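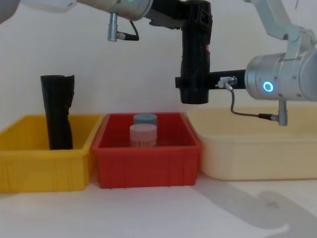 Viera Kadlec wrote back before I'd even had my coffee this morning, and she thinks I'm being far too easy on the Gurport people. Her whole message was four lines, and the gist was that a company that sells ad space to anybody with a credit card shouldn't get to act shocked when somebody buys a lie with it. I read it standing at the kitchen counter in my socks and I have been arguing with her in my head ever since, so I might as well do it here where it won't keep me up.

I should go back a little, for when I read this again years from now and can't remember what the fuss was. Over the summer we had the vote coming up on the water bonds, and a page appeared called Halás Neighbors Together, all friendly, with recipes and lost cats on it and a very nice picture of the bridge. I followed it! I shared a plum cake from it! Then in September it started in with the posts about the polling place at the Rimel school being closed, and how you'd need two pieces of mail with your address on them, and how folks on the east side could vote a day later if they hadn't gotten their card. Not one word of it true. The east side is where most of the new families live, and the posts went to them and hardly to the rest of us, so half the town never knew it was going on.

Natália Štefanec found out from a woman in line at the pharmacy. She came straight over to my house with her phone held out in front of her like it was something the dog had dug up, and we sat on the porch and scrolled. I remember feeling my face get hot when I saw the cake again with my own name under it.

Well, the county's report came out yesterday, all 133 pages, and I printed it at the library because I can't read anything long on a screen anymore. (The printer jammed on me, and the young man was very patient.) The page was run by a firm called Grolby that none of us had heard of. They bought 233 ads through Gurport over the season, and they paid for them in small amounts from a lot of different accounts, so I guess no single one looked like much. The report doesn't say who hired them. It goes right up to that question and then there's a chapter on password safety.

So that is what Viera is mad about, and I'm mad about it too, but what I said to her was that the woman from Gurport did come to the hearing, and she did hand over the records, and she looked tired and sorry. Viera says sorry is cheap. She says they had complaints in hand for 24 days before they took anything down, and that's in the report, page after page of the complaints themselves, people writing very politely to ask why their mother was being told the wrong day. I hadn't gotten to that part when I wrote to Viera. I've read it now. I still think the woman was sorry, but I think I'll write Viera tomorrow and tell her she has more of a point than I gave her credit for.

Bořivoj Baláž called after lunch, and he takes the other side altogether and says people ought to know better than to get their voting day off the internet. I said, Bořivoj, you got your knee exercises off the internet. He laughed, but he didn't give an inch, and then we talked about his tomatoes for a good while, and he's bringing me some of the yellow ones if they hold out. I do love him, and I wish he would sit for one hour with the families in those apartments and ask them where they were supposed to have gotten it instead. The notice in the mail came in tiny print and it came late.

There's a meeting at the library next week to talk about what to do before the spring vote. Ghazal Abbasi wants to have a plain sheet made up with the day, the hours, the place and a phone number that a person will pick up, and take it door to door in whatever languages we can manage. I told her I'd do Orchard Street and the apartments behind it, both buildings. My hip will complain, but it complains when I sit still too.

I took the plum cake post down tonight. It had been there all this time, with hearts on it from people I know. I wrote a little note in its place saying the page was a fake and that I was sorry I'd passed it along, and Jozefína Kubíček answered right away to ask if she could still have the recipe.

It's past ten and I haven't watered the porch pots. They'll have to wait until morning.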